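Lamps, Bread and the Long Table: The Love Feast in Christian Practice

I've been keeping these entries on church customs for a while now, and the love feast is the one I get the most mail about, so I'm giving it a proper page. It's a shared meal, eaten by Christians as an act of worship or right next to one. The old Greek word for it is agape (three syllables, ah-GAH-pay), which is also the word for love, and you'll see both names used for the same thing.

Origins

The earliest Christians ate together a lot. Acts 2 has them breaking bread from house to house and eating "with gladness and singleness of heart," and for a good while it's hard to tell where supper stopped and the Lord's Supper started. I've read people who are very sure about the dividing line, and I've never managed to be sure with them.

The first real complaint about church suppers comes from Paul. In 1 Corinthians 11 he scolds the church at Corinth because some people were eating before others got there, and one went hungry while another got drunk. The well-off could show up early, I suppose, and the working people and slaves came when they were let go for the day. Paul tells them to wait for each other. I love that this is in the Bible! Anyone who has stood at the back of a potluck line knows exactly what he was dealing with.

The short letter of Jude is the one place in most English Bibles where the meal gets its name. Verse 12, in the King James wording, talks about "spots in your feasts of charity," meaning false teachers who were sitting down and eating with everyone else. Newer translations usually say "love feasts."

What the early writers say

Tertullian, writing in North Africa around the end of the second century, gives the description I always go back to. People pray before they lie down to eat (they reclined, Roman style). They eat enough to satisfy hunger. Then they wash their hands, lamps are brought in, and anyone who can is invited to stand up and sing to God, either from Scripture or something of their own. It ends with prayer, and they go home. He was defending the meal against neighbors who had heard nasty rumors about it, so he's putting its best foot forward, but the order of the evening sounds real to me.

The meal was also a way of feeding the poor. Portions were sometimes sent home with widows, and a richer member might host.

Decline

By the fourth century the meal was in trouble. The Council of Laodicea ruled against holding love feasts inside church buildings, and later councils said similar things. Part of the worry was rowdiness, and part was that the Eucharist had long since moved to the morning and become its own service. Feasts at the tombs of martyrs went on for a while, and Augustine wrote about the drinking at them with real distress. After that the custom thins out in the West, though blessed bread handed out after the liturgy in Eastern churches is often mentioned as a cousin of it. I'd call it a cousin too, maybe a second cousin.

The Moravian revival

The modern love feast begins at Herrnhut, in Saxony, in August 1727. The Moravians there had been quarreling, made up at a communion service, and afterward small groups stayed together to eat and sing. They liked it and kept doing it, and they took it along to Pennsylvania and North Carolina.

A Moravian lovefeast (they write it as one word) is mostly singing. Servers called dieners carry in trays of sweet buns and mugs of coffee, or sometimes tea or chocolate milk, and everybody waits until everybody is served. There's a short grace, people eat in the pew, and the choir sings. On Christmas Eve there are beeswax candles too, with a red paper frill around the bottom. It isn't communion and they're careful to say so. You don't have to be a member to be handed a bun.

Methodists and Brethren

John Wesley met the Moravians and came away with the love feast among other things. The Methodist version was plainer: bread or plain cake, water passed around in a big two-handled cup, and then testimony, sometimes for hours. In Wesley's day you usually needed a ticket to get in.

The Brethren groups, who go back to Schwarzenau in 1708, do the fullest form of all. They take John 13 as the pattern, so the evening has feetwashing first, then a simple meal (often beef, broth and bread), then the bread and cup. The feetwashing is done in pairs or down the row, with a towel tied around the waist. I was nervous the first time and I'd do it again tomorrow.

A local example: Sinonska

I'll put in what I know firsthand, and regular readers can skip it. Our fellowship at Sinonska holds a love feast twice a year, one of them in February when nobody has anything else going on. It was started by Bianka Szűcs, who grew up around Brethren people and missed it. The hall has 255 seats if you believe the sign. We use 10 tables and the rest gets stacked along the wall.

The meal is whatever the cooks decide. Ketsara Sangkhawat and Fongchan Sriwong make a rice soup that has pretty well replaced the beef broth, and I haven't heard one word of protest. Arash Sharifi picks the hymns and always picks too many. We read 1 Corinthians 13 out loud, a verse to a person, going around the tables, so the children get a turn and somebody always lands on "sounding brass."

Coffee comes after the last hymn, and we borrowed that part from the Moravians without asking.
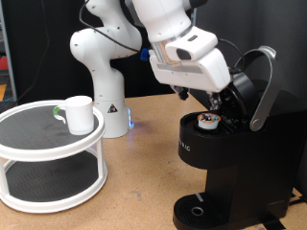 Planning one of your own

People write to ask how to begin, so I'll say what has worked for us. Keep the food simple enough that the cooks can sit down. Write the order on a half sheet of paper: opening prayer, hymn, reading, meal, testimonies, closing hymn. Ours runs up to 3 hours if the testimonies get going, and families with little ones should feel free to slip out.

Check with your own church about who may lead and whether communion can be part of the evening. Traditions differ a lot on this! Some will want an ordained minister for the bread and cup, and some will want the two kept on separate days altogether. Kamonchanok Khamphan, who helped at the Wongsuwan church before she joined us, tells me they leave communion out and nobody feels shortchanged.

If you'd like feetwashing, set it up in a side room with warm water, basins and far more towels than you think. Make it optional and say so twice.

Terms you may run into

Agape: the Greek name, used mostly for the early meal and for modern ecumenical ones.

Diener: a server at a Moravian lovefeast, from the German for servant.

Watch night: a New Year's Eve service, which in some Moravian and Methodist churches includes a love feast.

Holy kiss: the greeting Paul mentions, still exchanged at many Brethren love feasts, usually after the feetwashing.

See also: Potluck Suppers; Maundy Thursday; Hymn Sings; Blessed Bread

Last revised 14 June 2022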